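3. Work setting and task

The study was carried out at the Lolanthorpe site of Wadwood, a contract firm that clears, sorts and resets tables for canteens and meeting rooms. Clearing had been done by hand until the firm bought two-armed stations from Ortner, run with the Clistex scheduling software. We were given access to the station area, the shift logs and the staff room, and we observed work on both the early and the late shift.

The basic unit of work is the single table. Items are either kept and left standing, or removed as waste. The operator confirms the sort before the arms are allowed to move, and may stop them at any point.

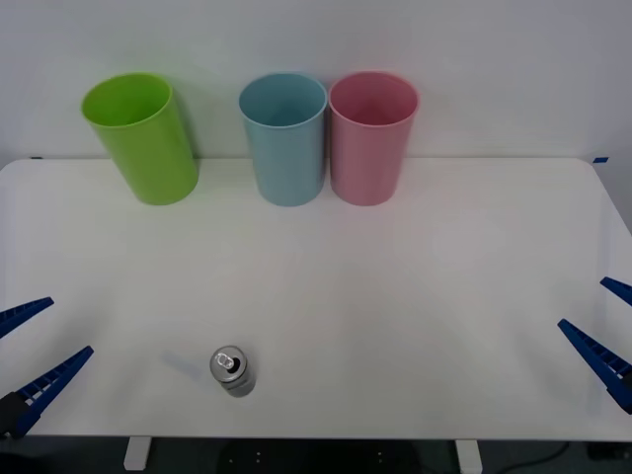
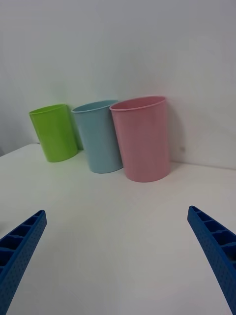
Figure 2. Green, blue and pink plastic cups near the wall at the back of a white table, with open gripper fingers. The opened drinks can is in the first view only.

Does the station remove the need for a person at the table?

It removes most of the lifting and carrying, but a person is still needed to judge doubtful items, to clear faults and to decide when a table is finished.

3.1 Division of work before and after

Under the earlier arrangement each worker cleared a table from start to finish. The order of work was left to the worker, and the logs recorded only the end of a batch. Skill lay mainly in speed and in knowing the habits of particular rooms: which groups left half-full cans, which ones stacked their cups, and which ones wanted unused cups left out for the afternoon.

After the change the same staff worked as operators. One operator looked after two stations, standing between them for most of the shift. The physical part of the job shrank to wiping, emptying bins and righting anything that had fallen. The larger part became watching, confirming and correcting. Job titles were changed in March, some time after the work itself had changed, and pay grades were reviewed separately.

The logs we were given cover 4,000 table clearings. In 578 of these the operator stepped in at least once after the sort had been confirmed. We treat a step-in as any stop, manual correction or removal of an item by hand. Repeated stops on one table were counted once, so the figure is a count of tables and says nothing of how long each interruption lasted.

3.2 Reasons for stepping in

Operators entered a reason code for each step-in. The codes supplied with the software were found to be too coarse, and seven local codes were agreed with staff before our observation began. The most often used was the one for doubtful status, meaning that the operator could not tell from the screen whether an item was to be kept. Drinks cans were a common cause. An opened can may be empty or nearly full, and the station treats both alike unless told otherwise. Operators dealt with this by walking to the table and lifting the can slightly, a check that takes little time but breaks up the watching of the second station.

Leaning or fallen cups were the next most common cause. A worker clearing by hand would straighten a cup in passing and would not have thought of it as a task. At the station it became a separate step with its own code. Several operators objected to this during the first weeks, on the grounds that the log made the new work look full of faults when the old work had simply not been recorded in such detail. We consider the objection sound. No comparison of error rates between the two periods is attempted in this paper.

Faults in the arms themselves made up a small share of the codes. They did, however, account for the longest stops, as an operator was not permitted to reset an arm without a second person present. On the late shift this meant waiting for the supervisor to come over from the loading bay.

3.3 What changed for the staff

Three changes were reported by operators on both shifts. The first was in tiredness. Sore wrists and backs were mentioned less often than before, and sore eyes and loss of attention more often. The second was in pace. A hand worker could speed up before a break and slow down after it, whereas the station kept the same pace all shift. Operators regained a little control by choosing the order in which tables were queued — a setting meant for supervisors, but left open at Lolanthorpe by agreement.

The third change was in talk. Hand clearing was done in pairs at neighbouring tables, and much informal training took place there. With one operator to two stations, the nearest colleague was often out of earshot. New starters learned from the written guide and from the reason codes, and several said that they understood how to stop an arm well before they understood what a properly cleared room should look like. Wadwood later placed new starters with an experienced operator for their first shifts, but this came after our observation had ended and its effect is not assessed here.

Section 4 takes up the question of who should be able to alter the queue, and sets out the limits of log data gathered at one site.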